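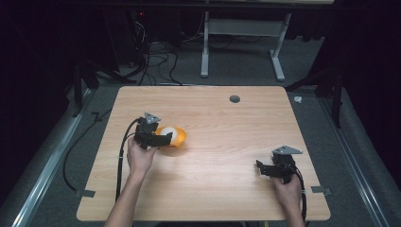
Do we buy a second pair of hand-held grippers this year, or wait for the next budget? Buy them this year, out of what is left in the small equipment line, and put the arm off until the spring.

July, Wednesday. Notes after the planning meeting with Nuria and Mohsin. Writing it up now before I lose the scrap of paper.

Money first. There is 3000 left in small equipment and it has to be committed by the end of the month. It doesn't roll over. Uzma checked with finance this morning and they were quite firm. Orders count from the date they are raised, so late delivery is fine.

Quotes in so far:

Plomard – second pair of grippers, same jaws and brackets as the ones we have, delivery in 13 working days. Price is inside the budget with a bit over. They want payment up front, which finance will grumble about.

Endstead – cheaper per pair but a different jaw shape. Junaid thinks we would have to redo the mounting plates. I don't want two sorts of gripper in one set of recordings, so this is a no from me unless Plomard lets us down.

Jadoon – only sells as a kit with their own software. Asked them twice for a price without it. No reply to the second email.

Spares. We have been bad about this. Last month we lost two days waiting for one cable. Proposed list:
cables, two spare for each gripper, 89 the lot
jaw pieces, one full set, 141
tape, cable ties, screws from the stores, no charge

Mohsin wants longer cables this time. The present ones go down over the front of the table and you do notice the weight on your wrist by the afternoon. Nuria would sooner have them held up from above on an arm or a bit of cord. Trying the cord first, it costs nothing. If it works we order the standard length.

Table. Mohsin asked if we need a bigger one. I said no. The bowl tasks fit on it and so does everything planned up to September. A second table would mean a second set of lights and stands and there isn't the floor space unless the old desk frame goes. Left it there. Junaid to ask facilities if they would take the frame away.

The arm. Lenni's view is that we should stop spending on hand-held kit and put everything into the Gallus arm. I see the point but it won't fit in this year's money, even with the discount they offered at the demo. It also needs a proper base, a guard and a safety check, and none of that is in their quote. My rough timetable:

autumn – write the case, get the full cost with base and guard
winter – goes to the department round
spring – order, if we get it

Lenni has agreed to write the first draft of the case. He wants figures for how many recordings we get through in a day with one pair, and how many we could do with two. Uzma will pull the one-pair figure out of the log. The two-pair figure will have to be a guess, and I'd like it to say so in the draft. It won't be double, as only one person can work at the table at a time. The gain is in changing over: one pair in use while the other is being checked and set up again. Nuria reckons we lose up to an hour a day on that at the moment.

Training. Two new people start in September and both will need time on the grippers. Another reason to have the second pair here before then.

Still open:
– does Plomard's warranty cover the jaws? Their sheet only mentions the brackets
– who signs for the up-front payment while the head of section is away
– where the second pair is kept. The cupboard is full
– insurance on the arm, for Lenni's draft

To do: I raise the Plomard order tomorrow morning if the warranty answer is in. Uzma to put the spares through on a separate order so that one doesn't hold up the other. Mohsin to rig the cord. Look at all this again once the cable question is settled.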